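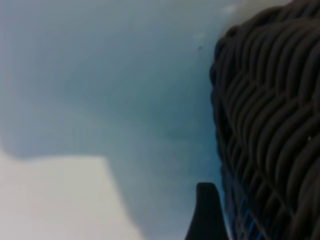

**De:** Younes Soliman
**Para:** lista Rallholm (series y doblaje)
**Asunto:** Re: Final de la segunda temporada de Kurnness

Hola a todos:

Contesto al mensaje de Sandra, que copio entero porque a algunos no les llegó:

> **Sandra Naylor escribió:**
>
> Acabo de ver el último capítulo de Kurnness y me he quedado fría. Trece episodios siguiendo a Rutherford por el puerto para que al final la confesión la haga otro, fuera de plano y en dos frases. No digo que esté mal rodado. Digo que llevaban desde el capítulo 4 preparando una cosa y entregaron otra.
>
> Dos preguntas. ¿Alguien entendió de quién era la llamada del faro? ¿Y el montaje que emitieron aquí es el mismo que el original? Me dio la impresión de que faltaba algo entre el juicio y el barco.
>
> Yo para la tercera no me apunto, salvo que me convenzáis.
>
> Sandra

Empiezo por la segunda, que es la fácil. No es el mismo montaje. He comparado las dos versiones del capítulo 13 y a la emitida aquí le faltan 39 segundos, todos en el mismo sitio: la salida del juzgado. Rutherford baja la escalera, se cruza con la hermana de Toker y ella le devuelve las llaves. No hablan. Después ya viene el barco. Sin ese plano no se entiende que en el barco él tenga las llaves en la mano, y supongo que es el hueco que notaste.

En cuanto a la llamada, creo que es de Toker. En versión original se le reconoce la voz, aunque suene muy distorsionada. En la doblada usaron a otro actor para esa única frase, y por eso en el foro lo dan como personaje nuevo. Puedo estar equivocado. Si alguien tiene los subtítulos para sordos, que mire si ponen nombre delante de la frase; los míos solo dicen «voz al teléfono».

Sobre el final en sí, no coincido del todo contigo. La confesión en boca de otro me parece coherente con lo que pasa en el capítulo 9, cuando Rutherford se niega a firmar la declaración. Lo que no me convence es el ritmo. Los episodios 10 y 11 se podían haber quedado en uno. Toda la trama de la subasta no vuelve a mencionarse, y el tiempo que ocupa le falta luego al juicio, que se despacha en una escena.

También me sobra la música del último cuarto de hora. En la primera temporada casi no había y se agradecía.

Para la tercera sí me apunto, al menos los primeros capítulos. Si siguen con los guionistas de la primera mitad, puede salir bien.

Asuntos de la lista, ya que escribo:

- El hilo del capítulo 12 pasa de los 800 mensajes y el archivo tarda mucho en abrirse. Lo cierro esta noche. Quien quiera seguir con la teoría del hermano, que abra uno nuevo.
- Poned «destripe» en el asunto cuando contéis algo del final. Hay gente que va por la mitad.
- La guía de episodios de la primera temporada está completa. De la segunda faltan las fichas del 6 y del 7. Sandra, creo que la del 7 la tenías tú empezada.
- En junio volvemos a ver la primera temporada, dos capítulos por semana, como el año pasado. El horario sigue siendo a las 22:00.

Un saludo,
Younes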